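Toy sorting talk, Sunday slot, keep it to 4 min

Start with the drawer at home. Everyone has one. Wheels, blocks, bits of pretend food, that one puzzle piece. Ask for hands up.

Main point: sort by shape first, color later. Color feels quicker but you end up with a yellow pile that has a truck, a banana and a crayon in it. Useless at cleanup time.

Then the spread out step. Tip the lot into something with a flat bottom and walls. Don't dig. Small stuff hides under big stuff. Things with wheels roll off a table, walls stop that.

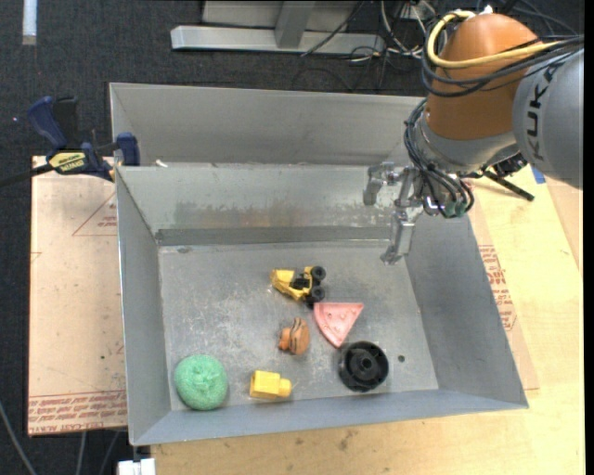 Next - vehicles. Pull these first, they're easy, kids know what they are. Check the wheels are on. Then flat pieces and wedges, the pretend pizza and cake sort of thing, these stack so they get the shallow tray. Anything you can't name goes in the Watau box (explain Watau box!! forgot last time). Give it 2 weeks, then out it goes.

Kgomotso's question from April, does it work with a big colection. Yes, but do 50 at a time, then stop. Have a snack.

Labels: picture plus word. Big letters. Not on the lid, lids wander.

If running over skip labels, go strait to the 3 trays. Thank Welington for the room. Handouts by the door, get them from Hooman beforehand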